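Last updated: November
By the methods review desk, Treletti
3 comments · 7 shares

Bench check: hand-held gripper demos, key hanging task

The Tenell method claims that a person working with two hand-held grippers produces demonstrations a robot arm can learn from directly. Maybe. The write-up gives 58 demos and one success figure, and I wanted to go over the bench before believing either.

1. Work surface clear between the fingers
Pass. Bare wood in both gripper views.

2. Task object the same in every demo
Comment: not settled. The protocol says "keys" and leaves it there. A bunch with a fan of colored tags is a different problem from one small item on a ring, and the results table lumps them together. Split it.

3. Finger pads fit for use
Comment: marginal. Scuffed, with pale specks along the edges and bits of fiber at the corners. Wotano's pad sheet asks for a wipe between sets — I found no log of anyone doing it.

4. Head view and gripper view both cover the target
Comment: fail, in my opinion. From the head you get the whole stand. From the gripper you get the wood and the near side of something dark.

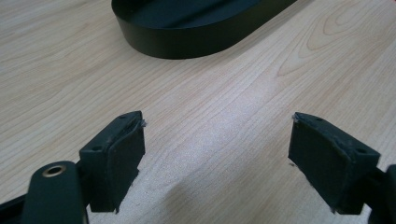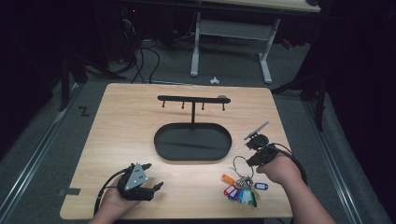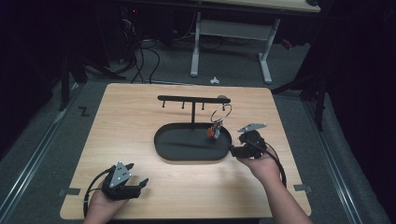

Head views are the second and third.
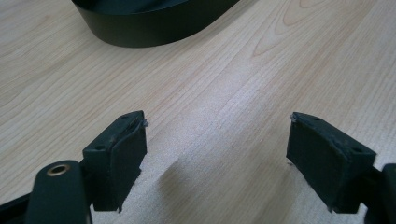 5. Cables free of the work
Pass with a note. Both grippers trail a black cable onto or over the board. I would like to know how many demos were thrown out for a snag. The write-up doesn't say.

6. Floor marks and tape
Pass. Tape on the board edge, a "Z" on the carpet. Write down what the Z is for.

7. Success defined before scoring
Comment: fail. "Ring on the bar" is all it says. Does it have to stay there after the gripper lets go? For how long? Bandara used 4 seconds in their version and their numbers dropped — I suspect these would too.

Open items before sign-off
- Separate results by object
- Pad cleaning log
- Count of discarded demos
- Repeat scoring with a hold time

Not signed off. Send the raw logs with the next draft.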